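4.2 Rules for two-handed picking at open shelves

The rules in this section were written for the Radel shelf course, where a two-armed robot collects small retail goods into a hand basket. An early version had 354 separate requirements, taken mostly from the internal handbooks of Prellero and Nikolovski. Operators could not remember them, and many described the same risk in different words. Pallavi Pant reduced the list to 50 rules, and only those which concern the basket and the shelf edge are discussed in this section.

The first rule is that the basket must be held by one gripper during the whole transfer, and the other gripper must not release the item until it is over the basket opening (Figure 4). We do not allow the basket to be placed on the floor between two items - this was permitted in the Funimano draft, and we consider it a mistake, as the arm must then reach lower than the body camera can follow. 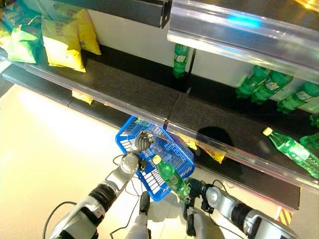

Figure 4. Transfer of a bottle with the right gripper. The left gripper holds the basket.

The second rule concerns the distance to the shelf. A basket held far from the shelf makes the transfer path longer, and a dropped item will fall to the floor. A basket held too near can push against the price rail or pull at the stock.

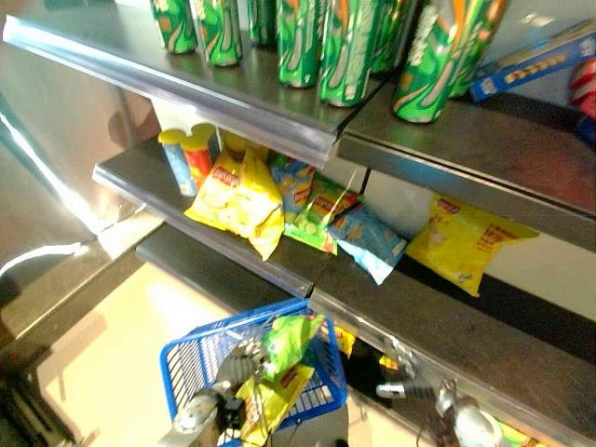 Soft packages need a separate clause in any such standard, because their outline changes when they are gripped. Our clause says that the free space in front of the shelf is measured from the outermost point of the stock and never from the metal edge. The light blue chip bag with its corner hanging past the rail is a typical case, and a planner that knows only the shelf geometry would move the basket through this corner. The same clause applies to goods already collected, so a bag protruding from the basket is counted as part of the basket for all later motions. We recommend that the measurement is repeated after each pick.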